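Chapter 6
Showing Instead of Telling: Teaching a Robot by Demonstration

What you will learn in this chapter
How a person can teach a robot a task by moving it, steering it, or doing the job with a tool the robot can copy
What gets recorded during a demonstration, and what gets lost
Why the view from the hand matters so much
How to plan, collect, and sort a first set of demonstrations

Before you start, you should be comfortable with joint angles and gripper poses (Chapter 3) and with camera calibration (Chapter 5). The learning methods themselves wait until Chapter 7. For now we care about the teaching.

6.1 A spoon on a table

Try writing down how you pick up a spoon. Go on, take a sheet of paper and give it five minutes! Most students fill half a page and then discover they have left out how far to open the fingers, or when to start closing them, or what to do if the spoon slides. You have picked up spoons since before you could talk, and very little of that skill lives in words.

Now pick up a spoon. That took a second or two, and everything you failed to write down was in the movement.

Demonstration lets us use that second. A person performs the task, a recorder stores what the hand did and what the camera saw, and a learning program looks for the connection between the two. It is one of the most enjoyable parts of robotics to work on, partly because you can be bad at math on a Friday afternoon and still give a beautiful demonstration.

There are three common ways to do it. In kinesthetic teaching, you take hold of the arm and guide it through the motion while its joints record where they are. In teleoperation, you steer the arm from a distance with a joystick, a headset, or a smaller copy of the arm. In handheld teaching, you leave the arm out of it and carry the gripper yourself, with a camera mounted so that it looks past the fingers. The robot gets the recordings later.

Our running example, the Nakeo kit, uses the third way. Its gripper has two fingers and a trigger, and its camera travels wherever your hand does. The recording software, Habte, saves the image, the finger opening, and the position of the tool at each time step.
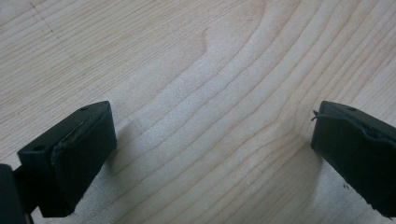
6.2 What the gripper sees

With a camera at the hand, the view is close and narrow. Two black fingers lean in from the sides, and between them is a patch of pale wood with nothing in the grip. A person standing at the table would glance at the whole room. The learner has only this, and it has to choose the next movement from it.

Look at how much there is to be misled by. Wood grain bends and runs in dark lines, light reflects off the surface in a soft bright patch, and the fingers cast shadows beside them. We ignore all of it without trying. A learning program has no such habit, and if every demonstration is recorded on one table under one lamp, it may come to treat a shadow as a signal to close the fingers.

The fingers themselves are worth having in view. They give the learner a steady reference: an object halfway between the tips means the same thing on any table, in any kitchen. That is why a skill recorded with a handheld gripper can often be moved to an arm that carries the same fingers and the same camera — provided the mounting matches. We will measure that match in Section 6.5.

6.3 How many demonstrations?

Students always ask, and the answer depends on how much the world varies. In the Idus exercise at the end of this chapter, you will train one model on 300 demonstrations from a single table and another on 400 spread over many surfaces, then test both on a table neither has seen. Write down your prediction first. Then try demonstration 301: add one careless recording to the smaller set and see if you can find its effect. (You may not. Think about why.)

Key terms
Demonstration: a recorded performance of a task by a person.
Observation: what the sensors report at one time step.
Action: the movement commanded or performed at that step.
Episode: one demonstration from start to finish.

Warm-up activity
Work in pairs. One partner looks through a cardboard tube with one eye closed and picks up a coin using kitchen tongs. The other writes down every hesitation. Swap roles, move to a different surface, and repeat. Keep your notes — you will need them in Section 6.4, where we sort good episodes from poor ones using the Nastar checklist.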